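Play food

Play food is the name given to toy versions of things people eat, along with the small pots, plates and cookers that go with them. It is one of the oldest and best-loved kinds of pretend play, and hardly any nursery is without it!

Materials

Early pieces were made of clay, plaster or painted wood. Tin followed, then plastic, which made bright colours cheap and let makers copy odd shapes (a peeled fruit, a fried egg with a wobbly edge) that were very hard to carve. Felt and knitted food, often made at home from a pattern, has a lively following of its own. The Uzor pattern book, a favourite among knitters, holds 107 designs and includes a splendid trifle in nine layers.
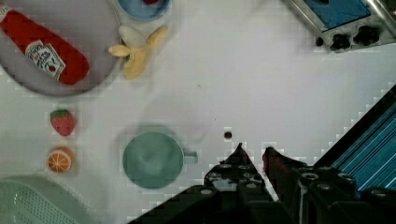 Scale is one of the most charming oddities of the subject. A strawberry may be as large as a loaf, and a whole chicken may fit inside a teacup, yet children mix sets from different makers quite happily. Collectors are fussier, and tend to sort their pieces by size before anything else.

Use in play

Children usually begin by handing pieces to an adult, who is expected to eat them with great noise. Later come cafés, shops and picnics, with menus, prices and some very strict waiters. Nursery staff value the toys for the talk they bring out: naming foods, taking turns, asking politely for more.

Collecting

The toy museum at Statel keeps 929 pieces, of which 300 are on show, among them a wonderful plaster ham on its own painted dish. Avuvton holds a swap fair each February, where tin cookers with their original pans are the first things to go.

See also: Dolls' house; Toy shop; Tea set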